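# The Second Life of Stoltdale's Toasters

Walk into the old Pultgate print works on a repair night and the first thing you notice is the smell – warm dust, solder and somebody's cinnamon buns. The second is the noise. People laugh a lot when they're taking things apart!

Citlali Huerta started the evenings in February with two folding tables and a box of screwdrivers she'd bought from a closing hardware store. She hoped a few neighbors might bring a lamp. By spring there was a line down the steps, and the shelf by the door now holds 200 tagged items waiting their turn: kettles, radios, a bread machine older than I am.

What I love is how quickly the mystery goes out of things. A toaster is a spring, a latch, a small magnet and some wire that gets hot. I'd used one nearly every morning of my life and had no idea. Once Lucienne Coste had walked me through mine (a crumb jammed under the latch, of all things) I wanted to open up everything in the house.
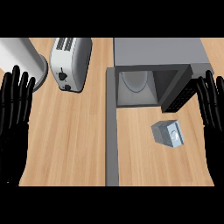 *Toaster and microwave: everyday kitchen machines.*

Lucienne fixed office machines at Van Wyk for 18 years and teaches with her hands in her pockets, so that you have to do the work. "If I pick up the tool, you'll go home with a toaster," she told me. "I want you to go home annoyed at the next one."

She does draw a line at microwaves. The part that stores the charge can hold 4000 volts, even with the plug pulled, and those go straight to a trained technician. Everyone I met took that seriously.

Parts are the hard bit. Some makers sell them, plenty don't, and the drawers at Pultgate are full of knobs and feet saved from machines past helping. I spent a very happy half hour in there looking for a dial for my mother's slow cooker, and came away with one that nearly matches.

The next repair night is 17th June. Bring the thing, its cord and the manual if you've still got it.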